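Ticket 244: Sivia booking page shows wrong room size
Opened by: Leonora Policarpio
Assigned to: Gerardo Umali
Status: Resolved

Room 22 is listed with 300 seats on the public booking page. The admin page has the correct number, 2. Clearing the browser cache made no difference.

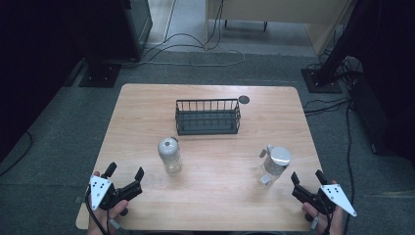
Attachment 1: table with wire basket and two bottles

Gerardo: The public page was reading an old import from September. I reran the sync and it now shows 2 seats. Please check on your side.

Leonora: Correct on my laptop and phone. OK to close.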